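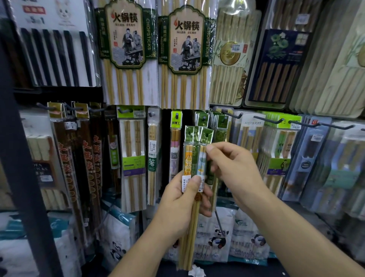

Item 2: two small packages at the chopstick display, the left hand gripping both at the bottom, the right pinching the top of one.

Minutes, hand demonstration group, Totton room, November

Eusebio Gallardo in the chair. Notes from the last meeting were accepted with one spelling fix.

1. Clip count. The Pleta set now has 447 clips shown by hand. Amdale has asked for store shelves next, with kitchens to follow.

2. Peg displays. Eusebio went over how to show taking a package off a hook. Grip low with the left hand, pinch the top with the right, lift, then pull toward you. Packages on a full rack hang close together, so demonstrators should keep their fingers clear of the ones on either side. Agreed to add this to the guide, page 8.

3. Remote control. The Sang arm will be driven through the same task once the new grip pads are fitted. Order 3954 is still open. No date given.

4. Labels. "Lift" and "pull" are to be marked as separate steps. Old clips stay as they are for now.

Action: Eusebio to send the revised guide page before the next meeting.

Closed at 9 p.m.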